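Plates and Veggies

Hi again! I've been putting together my September table page, and this time it's all about color - pink plate, mint-green plate, and those shiny eggplants and chili peppers I can't stop playing with. Soledad Bautista talked me into the white table and I'm so glad she did. 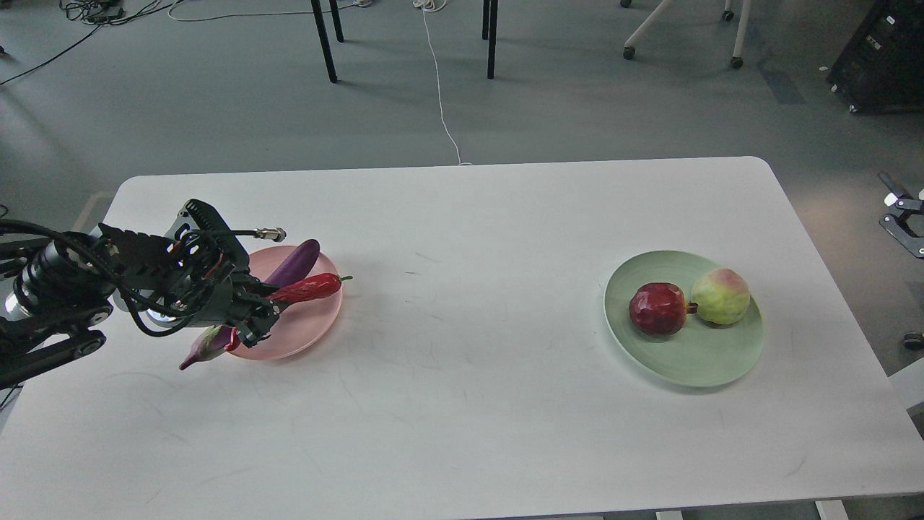
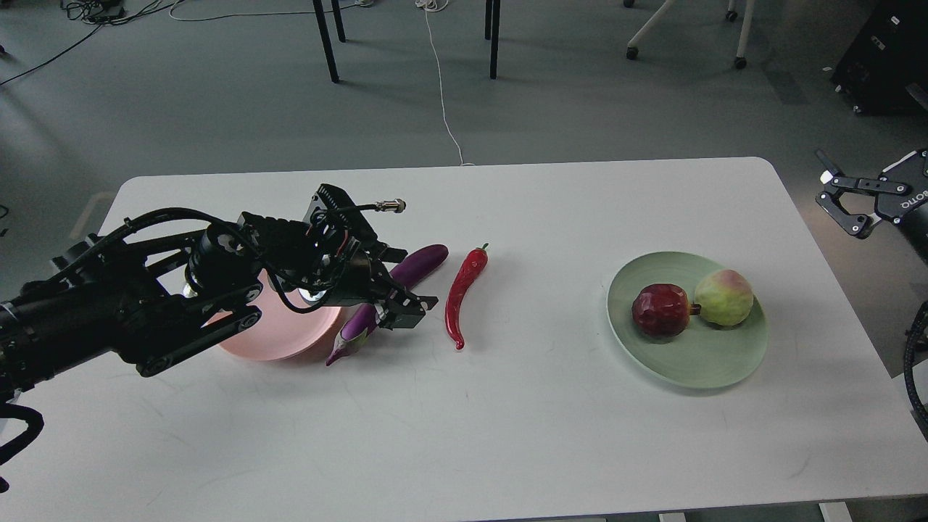
Eggplant and red chili pepper with the pink and mint plates, both pictures.

More plates next time (Ming-te Poon wants blue ones). I still have 75 pictures to sort!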